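Jorklow gate log - README

Gate and yard records from the Jorklow container depot, cleaned up enough to share. Put together by Hanna Sikora and Braulio Arellano. Ask Hanna about the data, Braulio about the scripts.

What's in it

moves.csv - one row per container move, gate in, gate out or restack
trucks.csv - one row per truck visit, plates removed
holds.csv - customs and damage holds, with release time if there was one
codes.txt - the status codes, typed up from the sheet on the gatehouse wall

Join on visit_id. Don't join on container number, the same box comes back under a new visit and you'll get duplicates all over.

Times are local, 24 hour. The gate clock ran 38 minutes slow for part of May and we fixed those rows. Fixed rows have clock_fix = 1. If you want the raw times, subtract it back out.

Sizes are in feet. Weights are in kilos and come from the weighbridge, not from the paperwork. Blank weight means the bridge was down or the driver skipped it. Zero means an actual zero got typed in, treat as blank.

Known problems

Restacks are under-reported on night shift. Crane drivers put them in at the end of the shift, sometimes in one lump, so the times bunch up before 6 am.

Carrier names are a mess. Borkowska shows up under 3 spellings. There's a lookup in carriers_map.csv but it isnt complete, send additions.

Reefer plug-in times are missing for row C. The old meters didn't log. 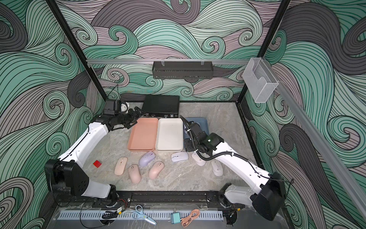

Fig. 1. Workcell with two white arms, patterned walls, rail and hanging basket at the back.

Loading

Files are UTF-8, comma separated, header on the first line. The remarks column has commas in it so use a real CSV reader. moves.csv opens fine in a spreadsheet but check that it doesnt turn container numbers into dates, happened to Meirion twice.

sample.csv has 2,000 moves if you just want to try something. Picked at random, so visits are broken up - no good for dwell times.

Dwell time = gate out minus gate in, same visit. Anything over 30 days we leave out of our own averages. Mostly abandoned boxes and one long argument over a bill of lading.

Changes

v3 - holds.csv added, clock fix, Nesten moves split from the main yard
v2 - plates and driver names taken out
v1 - first dump, please delete if you still have it

To do

Finish the carrier map
Damage codes, Esi Osei has the paper forms
Rail side moves, waiting on Prarkine for the export

Use

Fine for research and teaching. No trying to work out who the drivers were. Corrections to Hanna, she goes through them on Tuesday.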